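FOR RELEASE: September

**Ollia opens baking room in Brelham, first classes start this month**

BRELHAM. Ollia, the small company behind the Lisbridge bread stall, is opening a teaching room for people who have never baked anything. Beginners only. Classes start this month, mornings at 10 and evenings at 6:30.

The room is upstairs at the old Haugen shop, entrance on the side street. It seats 14. Each class runs 2 hours and everyone goes home with what they made plus a printed card of the recipe.

"People kept coming to the stall and telling us they can't bake," said Shafiq Mollah, who started Ollia and will teach most evenings. "Then you ask and they've tried once, with a recipe that had 18 ingredients and a mixer they had to borrow. We wanted to start with a bowl."

So that is the first session. A bowl, a measuring cup, dry ingredients, water. No mixers. No scales until week two. Students learn to fill a cup and level it, tip it in, and mix by hand untill the dough comes together. Flatbreads first, then oat biscuits, then a plain loaf.

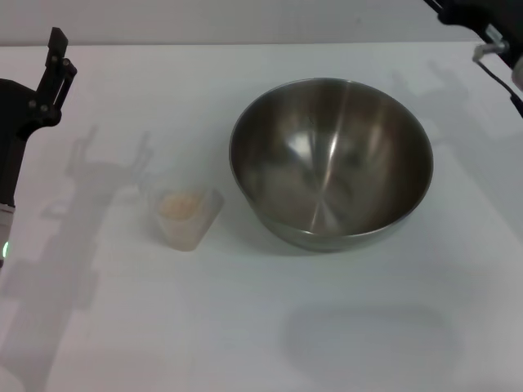
Bowls are stainless steel and wide, big enough to get both hands in. Marek Zeman, who fitted out the room, tried smaller ones in the spring and sent them back. Flour went everywhere. Tables are kept clear apart from what the step in hand calls for, and the rest stays on the shelves by the sink.

"I'd like more table, always," Zeman said. "But it works. You can reach everything and you can wipe it down in a minute."

A trial run over the summer took bookings from 166 people, most of them from Brelham and the villages on the Lisbridge road. Kumudini Akanda came to three sessions and has signed up for the full course.

"My first flatbread was like a roof tile," Akanda said. "Second one we ate in the car. I now own a bowl."

Changes made after the trial:

- evening class moved half an hour later, for people coming from work
- recipe cards reprinted in bigger type
- cup measures listed first, grams in brackets
- a separate table for anyone avoiding wheat, please say when booking

Morning sessions will be led by Sandamali Bhattacharjee, previously a school cook in Lisbridge. She is also writing the oat biscuit week, which was the one trial students asked for again. Children over eight welcome in the mornings with an adult. Evenings are adults only.

Aprons provided. Bring a container with a lid, long hair tied back, closed shoes. Parking behind the shop is tight, the lot by the library is a better bet and free after 6.

Places can be booked at the Lisbridge stall or at the Haugen shop counter during opening hours. Single sessions and the full course both availble. Gift vouchers later in the fall.

**Press contact:** Sajib Sivakumar, Ollia, Brelham. Reporters who would like to sit in on a class, please get in touch ahead of time so we can hold a seat. Interviews with Shafiq Mollah best before noon, he is baking after that.

ENDS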